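1/ Notes on the Luveo reunion edit, since people asked. Episode 4 runs 40 minutes. Prasanna Navaratnam has two speaking segments, both in the back half.

2/ Her apology to Jitendra Uniyal is split by an ad break. Audio level drops after the cut – likely a different mic, possibly a pickup.

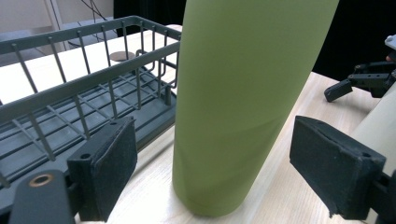

3/ Timeline

Uniyal left the Mondal house in October. The statement from Virkerix, the production company, went up two hours after the episode aired and doesn't name him.

4/ Recap accounts have the argument in episode 5. It's in episode 2, before the dinner. Check the captions.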